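El turno de los vasos

En Merance, la automatización entró por la cafetería. Y a la plantilla todavía le cuesta decidir si eso es buena noticia.

Texto: Fiachra Ó Dálaigh
Noviembre de 2023

Nueve menos diez y ya hay cola. Café, té, alguien que pregunta si queda leche de avena. Merance hace cátering para oficinas, congresos, cursos de dos días en hoteles sin ventanas. Un trabajo de manos, siempre lo fue. Abrir paquetes, separar vasos, ponerlos en fila, llenar, repartir. Otra vez.

Separar vasos, sobre todo. Pregunten a cualquiera que haya servido un desayuno para 100 personas. Los de papel vienen encajados unos en otros, se pegan, salen dos juntos, se aplasta el borde y a la basura. Parece una tontería hasta que lo haces 13 mañanas seguidas con las muñecas cargadas.

De ahí el encargo a Rerkix, una empresa pequeña, más taller que otra cosa. La idea era modesta: una pinza que coja un vaso, lo apriete lo justo y lo deje en la mesa. El papel cede enseguida. Si aprietas de más, óvalo. De menos, al suelo. En septiembre empezaron las pruebas y durante semanas hubo de las dos cosas, ovalos y vasos por el suelo.

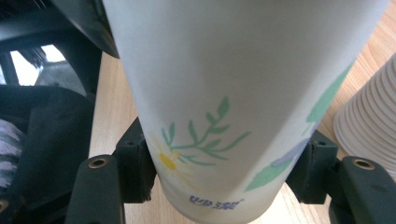
La encargada de sala, Nic Aodha (en la casa todos la llaman por el apellido), fue la primera en quejarse. No del ruido, que es poco. Del ritmo. «Yo cojo un vaso mientras miro a la cara al cliente. La máquina coge un vaso y ya está. Y entonces, qué miro yo». Lo dice seria, con el mandil a medio atar.

Su jornada ha cambiado más de lo que pone el contrato. Antes, montaje hasta las diez, luego sala. Ahora pasa buena parte del montaje enseñando: mover la pinza a mano, repetir el gesto, corregir. Coger por abajo, cerca de la base, con los dos dedos a la misma altura. Cosas que ella hacía sin pensar y que ha tenido que aprender a explicar. ¿Se paga eso aparte? De momento no. Está en la mesa de negociación, junto con los descansos y un plus de formación que la empresa llama «incentivo» y los trabajadores llaman atraso.

Merance promete que no habrá despidos. Lo tienen por escrito, dos folios, válido hasta el final del contrato con Sulta, su mayor cliente. Después, ya se verá. En la cocina esa última frase se repite mucho.

También hay quien está contento, conviene decirlo. Un camarero con una tendinitis vieja me enseña la muñeca, sin venda. Prefiere mil veces vigilar una pinza que pelear con los paquetes. Y los del turno de tarde, que son 80 contando los eventuales, piden que llegue a su horario cuanto antes. Les han dicho que para primavera. No se lo creen del todo.

Lo que falta por resolver es lo de siempre: quién responde cuando falla. Hoy, si un vaso sale deformado, lo retira la persona que esté más cerca, y esa persona deja lo que estaba haciendo. No figura en ningún parte. Nic Aodha ha empezado a apuntarlo en una libreta, con la hora al lado, y piensa llevarsela a la próxima reunión.

A las diez y cuarto se acaba el primer servicio. Ella recoge las jarras, pasa la bayeta y pregunta quién viene mañana a las siete.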